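Has anyone tried the Tika arm for loading and unloading front loaders?

Ulla Backlund
Hello all, and sorry in advance for the length. I help run a small shared laundry room for a block of flats, and we've been offered a trial of the Tika arm from Toltetti in October. The hire is 391 a month, with a refundable deposit of 700, and if we like it we can buy the whole kit for 2779. My neighbours are very keen (one of them has a bad back and can't bend down to the drum any more) but I'm the one who has to sign, so I'm trying to be sensible! I went along to a demonstration and came home with a picture or two, and with more things to ask than I'd gone in with. Mainly, will it cope with a deep drum and a heavy glass door that doesn't swing all the way back? And how much setting up is there?
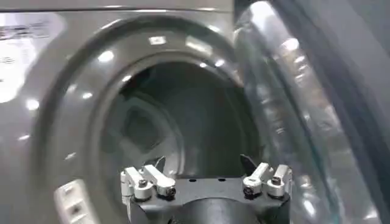
The Tika gripper at the door of a front loader.

My own machines are dark inside as well, so I do wonder how well it finds a stray sock. Any experience at all would be gratefully read.

Prornero
Hello Ulla, we've had one for most of a year and I'm fond of it, so do bear that in mind. Deep drums are fine once you've taught it where the rim is. You move the arm by hand to the front of the opening, save that point, move it to the back, save that too, and it works between the two. Our door only opens so far as well, and we had to shift the stand to the left before the elbow stopped knocking the glass. Try that before you sign anything. Socks are another matter. It gets towels and shirts out nicely, but small things cling to the top of the drum and I still have a feel round with my hand at the end.

As for setting up, please have a second pair of hands there. It comes in a big cardboard box, and you do end up bent right over with your arm down inside, fishing for the bits at the bottom. 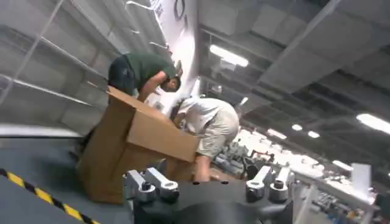
Once it's all out, keep the box and the inserts, as you'll need them if you send it back at the end of the trial. Bolting the arm to its stand took us a morning with plenty of tea. The stand needs 105 cm of clear floor in front of the machine, so measure up first, and remember people have to get past with their baskets!

Katona
We tried it and sent it back. Too slow for us. Deposit was returned in full, though it took a while. Ask if the hire price includes spare fingertips, ours didn't.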